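Six months and 3 days old, and today was lentil day! I have been looking forward to this since the sweet potato went so well last week, and I was up before she was, rinsing red lentils in my pajamas at 6 in the morning like it was a holiday.

I went with the batch method from the Tendia booklet, mostly because it's the one that stays propped open on the counter. Half a cup of lentils, two cups of water, one small carrot cut up fine, no salt. The booklet says to simmer until the lentils fall apart. Mine were soft well before the carrot was, so next time the carrot gets a head start. I blended it all with a splash of the cooking water and it came out this gorgeous sunny orange – I ate three spoonfuls standing at the stove and would happily have had a bowl.
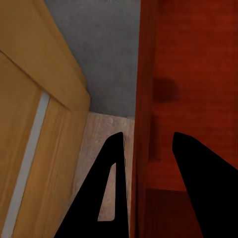
Golden wood, my favorite color in the house.

She did the face first, of course. The whole-body shudder, the eyes squeezed shut, and then the mouth came open again for more. I wanted to cheer. She got through most of the little dish, wore the rest, and rubbed a good amount into her left eyebrow. No rash, no fussing, and a solid nap afterward, so lentils go on the yes list next to oats, avocado, banana and the sweet potato.
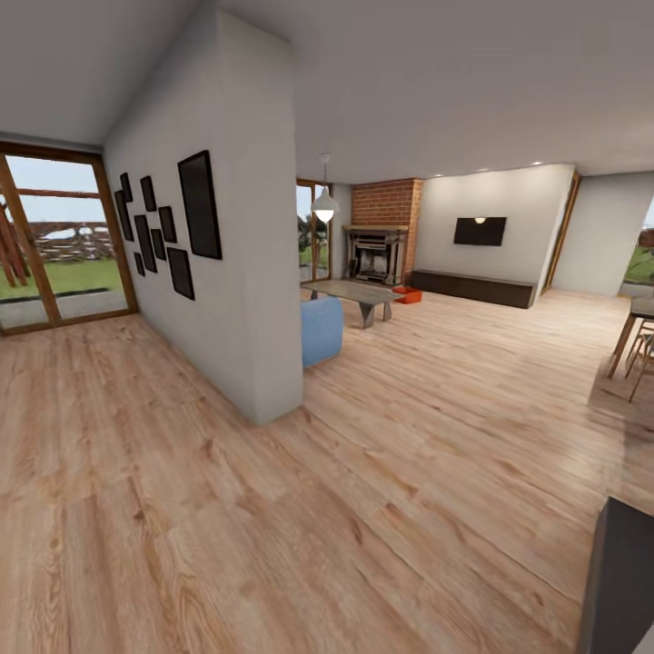 Living room, with the lawn through the glass.

While she slept I froze what was left. The Gittins trays are the best thing I've bought for this whole business, and I'm saying that as someone who swore she'd use plain ice cube trays. The cubes push out from the bottom with one thumb. I weighed the full batch before filling them, just to know, and it was 596 grams. I'm so pleased with that from half a cup of dry lentils and a carrot! Labeled the bag "lentil carrot, May" and squeezed it in beside the peas.
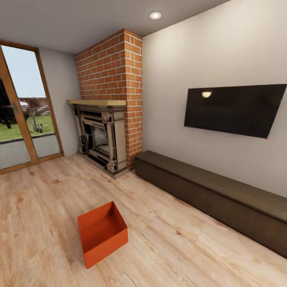

I want to do mango next. The Pikine market had ripe ones out front when we walked by, 66 cents each, and I only bought two, which was silly. They smell wonderful already. I'm thinking one mashed plain, and the other stirred into her oats the morning after if the first goes down well. Then maybe egg, which makes me a little nervous, so I'll do it early in the day when we're both fresh.

Must remember to wash the orange bib tonight before it sets.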